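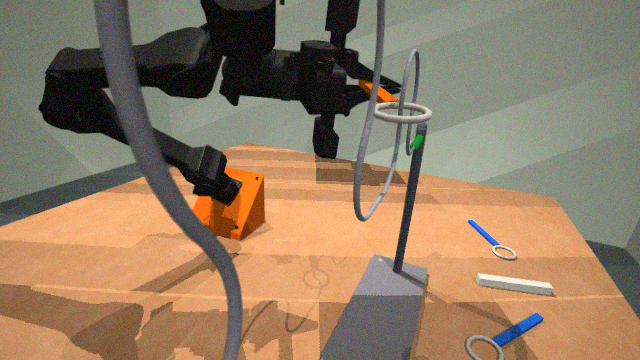 Handout 4, fig. 1. The simulated cell with the orange-handled ring in the gripper, post and hook end of the wire on the right.

Setting up the wire-loop cell - notes for the Thursday lab

Welcome back, everyone. Last week we talked about why the wire loop is such a good task for an arm, and this week you get to set one up yourselves (finally!). Everything today happens in the simulator. The real cell downstairs is the same idea with more cable ties, and you'll get to it in July if you pass the checklist at the end of these notes.

We're using Zivow for the simulation and the Clatard controller package on top of it. If you took the intro course you already have both. If you didn't, the install page is on the course site under Landesetti, which is the name of our lab cell and also, confusingly, the name of the shared folder. Sorry about that, it predates me.

1. Load the cell and leave the arm alone

Open the Landesetti cell file and let it settle before you touch anything. I mean it about the settling. The loose parts get dropped onto the table from a tiny height when the file loads, and if you start a motion while they're still landing you'll get contact forces in your log that make no sense at all. I lost most of an afternoon to this once, convinced I had a bad gripper model.

When things are quiet, check that the arm base is where the file says it is. The base is the orange block, easy to spot from any view. Read its position from the object panel and compare it with the cell sheet. Don't eyeball it! Every year somebody drags the base by accident while trying to rotate the view, and then the whole calibration is off by exactly that much.

2. Mount the wire

The wire fixture is a base plate, the posts, and the wire itself with a green piece at the end. Pin the plate to the table first, then attach the posts, then the wire. If you do the wire first it'll try to hang from nothing and the solver gets very upset.

Once it's mounted, look along the wire from the side and from above. You want the bends to stand up in one plane over the plate. The collision mesh is a separate thing from the wire you see, so turn on the mesh overlay and make sure the two line up the whole way along. The usual trouble spot is the tight loop near the post, where a coarse mesh cuts straight across the inside. If that happens, set the mesh to 58 segments and rebuild. Fewer than that and the ring will "touch" air.

3. Set the grip

Now the fun part. The ring tool is held by its handle, and the handle is thin, so small mistakes in the grip turn into big mistakes out at the ring. Close the fingers slowly in manual mode and stop at first contact, then add the grip force from the sheet (19 newtons for the stock fingers). More force won't help you. What it will do is make the handle creep around between the fingertips in simulation, and then you're chasing a ring that wanders.

After gripping, re-teach the tool center point. It belongs at the middle of the ring, in the plane of the ring. Students love to leave it at the fingertips and then add an offset later in the code - please don't. The Clatard planner uses the tool point for its speed limits too, so you'd be limiting the wrong thing.

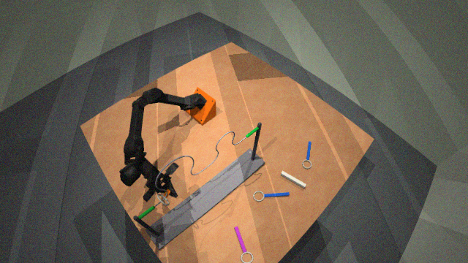
Handout 4, fig. 2. The cell from above, ring on the wire at the left end, spare ring wands on the right side of the table.

4. Check the reach before you run the path

A wire path looks easy from above and then the wrist has other opinions. Start at the left end and step the tool point along in jog mode, keeping the ring square to the wire as you go. Watch the elbow more than the ring on this first pass. With the elbow out to the left you have decent room, but as the ring moves right the arm has to unfold across the table, and the forearm must not sweep down over the posts.

If you hit a joint limit, go back 2 waypoints and change the wrist angle there. Fixing it right at the limit almost never works, you just move the problem along. Save the joint values every time you find a pose you like. You'll want them later.

The ends of the wire deserve extra care. In our cell file the green sleeves count as insulated, so contact there isn't logged as a touch. That's handy for starting a run, but a bad start pose can look perfectly clean right up until the ring leaves the sleeve.

5. The spare tools

The blue and magenta ring wands and the white bar are all live objects with their own physics. Leave them on the table. They're part of the standard layout, and the camera exercise in Barbier (next handout) expects them. If you knock one, reset it to its stored pose and note it in your log. A wand that rolls up against the base plate is a real collision as far as the planner cares.

6. Looking after the cell between runs

Reset the ring grip after every failed run, even if it looks fine. Zero the force sensor with the ring hanging free, never with it resting on the wire. And save your log before you reload, since Zivow will happily overwrite it without asking (yes, I've complained).

Before you leave, please hand in:

Base position, read from the panel
Screenshot of the mesh overlay at the tight loop
Tool center point values
Saved joint values for the first pass
Contact log from 2 full runs, good or bad

A run with touches in it is fine for this week, so don't sit there until midnight trying to get a perfect one. Bring the log to the next session and we'll go through the peaks together.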